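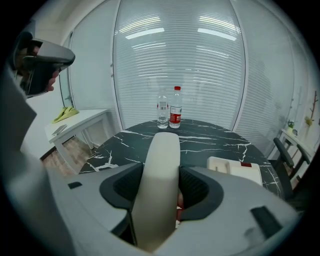 Trorbridge hand-held gripper: a review after one bad week

Reviewed by Rodica Bucur, May 28, 2018

I have been putting off this review because I wanted to be fair, and for the first month I would have given this tool top marks without thinking twice. We teach pick-and-place tasks at Skiltholm, mostly bottles and other light household things on a tabletop, and before the Trorbridge came along we were using an older Ernetti that left everybody with a sore wrist by lunch. So you can imagine the mood when the new one arrived! The body is pale gray molded plastic, very smooth, and the black ribbed pads looked to me like a real step up from the flat ones we had before.

And they are. On plain plastic water bottles, the kind you get from any vending machine, the pads do lovely work. Our table has a glossy black marble-patterned top, pretty to look at and terribly slippery, and the old Ernetti used to push a bottle halfway across it before getting hold of anything. With the Trorbridge you come in slowly, squeeze, and up it goes. Paula Hodoroagă, who is pickier than I am, did a whole afternoon of lifts and had only 2 drops.

Now for the fault. In the third week the jaw started to stay closed after the trigger was let go. Only for a moment at first, and I put it down to my own clumsy hands, which I now regret. Then Cornel Chiriac was setting down a full bottle and moved his arm away the way you naturally would, and the gripper simply kept hold of it. The bottle went over sideways, the cap came off, and we had water running to the rim of the table and onto the floor. Two days later it did the same thing with Cornel's fingertip between the pads. He was not badly hurt (a red mark and some strong language), but the jaw stayed shut until he pulled the battery, and that is a long few seconds when it is your finger.

Our log showed 971 cycles on the unit by then. We opened it up on a clean desk and found that the return spring had worn a groove into the plastic post it sits on, so that it caught on the edge instead of sliding back. Once you know to look for it, you can feel it as a faint click near the end of the stroke. Please feel for that click! If yours has it, stop using it with hands anywhere near the pads.

I wrote to the seller, Moroz, and Nuno Calado answered the next morning, very kindly and without arguing. He sent a replacement post with a metal sleeve and told us the part should be checked every 900 cycles. I would have liked to see that in the manual, which runs to 26 pages and spends a good many of them on charging. The swap took me around 26 minutes, most of it spent hunting for a small enough screwdriver.

Since then it has behaved itself. We have also changed our habits: whoever is holding the gripper says "open" and waits to see daylight between the pads before moving off, and the battery door stays untaped so it can be pulled in a hurry. What I still miss is a proper manual release. The Ernetti, for all its weight, had a little lever on the side that let go no matter what.

Three stars out of five for now. The grip is the best I have used, the service was good, and I would buy the pads again tomorrow. If Moroz starts shipping the metal sleeve as standard and adds a release lever, I will gladly come back and put the other two stars on.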